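Oct 6, 2022
5 min read

Hasov workshop, wood table. Mugs, cup, cloth, surface finish

Carrying over from the August page: the Tavmont oil on the butcher block has cured, the tack at the far corner is gone, and the table is back in general use. Purpose of today's entry is to fix the positions of the drinkware between uses and to check whether the finish holds up under a wet mug foot. Second item on the old list (sanding the underside) not started.

Items on the table: gray mug, turquoise mug, clear cup, yellow cloth, black divider. Stapler stays on the side table. It has been migrating.

Layout A. Drinkware in a row along the near half, cloth at the far side, divider left of the gray mug. Mug handles toward the near edge. The row is easy to check at a glance and leaves the middle of the wood open. Drawback is that a person reaching for the cloth reaches over all of the drinkware. With empty mugs that is acceptable. With a full one I would move the cloth first.
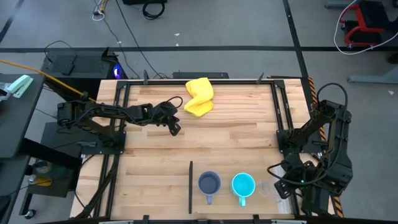

Penciled next to the layout A paragraph in the shared copy: "Why is the cloth at the back? The drips are at the front. Whoever spills is going to use a sleeve." Fair. I had put the cloth at the far side to keep it out of the drip zone, on the theory that a cloth left lying in a puddle stops being useful. The theory assumes people fold the cloth and hang it up after use, and they leave it in a heap. A heap holds water against the wood wherever it is put, so the far side gains nothing except distance.

Action: hook for the cloth on the end of the shelf by the sink. The table cloth goes there overnight. During the day it can be on the table, dry only.

Ring test

Method. 50 ml tap water poured into a saucer, mug foot dipped, mug set on bare wood, left for 20 minutes, lifted, spot blotted once. Same again with coffee left over from the morning. Both mugs tested, gray first. The gray one weighs 343 g empty, which I noted because a heavier foot seats flatter and traps less air. I did not weigh the turquoise one.

Result, water, gray: faint dull ring visible only at a low angle. Gone after the afternoon break.
Result, water, turquoise: partial arc. The foot does not seat evenly, so contact is on one side.
Result, coffee, gray: thin brown line, came off with a damp cloth and light pressure.
Result, coffee, turquoise: partial arc again, same treatment, slight residue in one plank seam.

The seam is the weak point. The planks themselves shed liquid well. Where two planks meet at slightly different heights the oil was wiped too thin, and coffee finds the step. I went over the bad seam with a cotton swab and a little Tavmont, wiped off the excess, and marked the spot on the underside in pencil.

The offcut from Symonenko, same stock as the tabletop and never oiled, was run alongside as a control. Water ring still present at the end of the day. Coffee ring is permanent for practical purposes. So the oil is doing something. I would not claim more from one offcut.

Layout B. Turquoise mug on one side of the divider, gray mug on the other, clear cup up beside the cloth. The divider is narrow but it does its job: with mugs on separate sides of it there is no rim contact when one is slid. The chip on the old white mug (discarded) came from rim contact. Cup away from the mugs for the same reason, and the cup is the piece most likely to be missed by eye against pale wood.

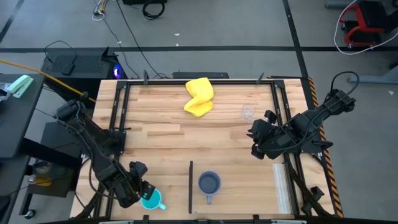

How long should the wood be left after wiping before a mug goes back on it? Leave it 5 minutes with the window open, longer when it is raining out, and check the seams with a dry fingertip before setting anything down.

Wiping procedure, as used today and worth keeping:

Lift drinkware off, do not slide. Shake the cloth over the bin. Dampen, wring hard. Wipe along the planks, far side to near side, ending at the edge so crumbs go into the hand. Second pass with a dry section of the cloth. Refold between passes. No dish soap, as it strips the oil. If something sticky needs more than water, use the Taltent cleaner diluted to the weak mark on the bottle, then water, then dry.

I tried the Taltent at the strong mark on the offcut. It left a matte patch. Do not use it at that strength on the table. Bottle relabeled.

Low-angle check

Viewed from near table height the surface shows far more than it does from above. Reflections run straight down the finish where the oil is even, and any smear or dull patch interrupts them. I will do the weekly check from a crouch from now on. The same height is useful for judging how far back things have been pushed. Mug, cloth and cup had all ended up close to the raised rim on the far side, with the cloth piled between the other two. 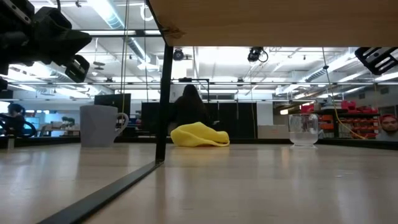 Noel Quiambao
Workshop technician, Hasov

Continuing. Items close to the rim get skipped when the table is wiped, because people stop the cloth short of them. Crumbs and grit then collect along the foot of the rim and scratch the finish the next time someone drags the cloth through. A hand's width of clear wood in front of the rim is enough. I have asked that things be set down short of it and will see whether that survives the week.

On the cup: no ring in any test. It was dipped and set down by the same method and left droplets, which blotted clean. It does tip more easily than either mug when nudged at the rim. Keep it off the walking side.

Layout decision: B for daily use, with the cloth moved to the hook at night. A is fine when the middle of the table is needed.

Open items
- Fit hook by sink. Screw, not adhesive. The adhesive one fell off in August.
- Recheck repaired seam with coffee once the oil has set.
- Even up the foot of the turquoise mug on wet abrasive paper, or replace the mug.
- Buy a second cloth so one can be in the wash.
- Ask Symonenko if there is another offcut from the same batch. The current one is used up on both faces.
- Return stapler to side table. Again.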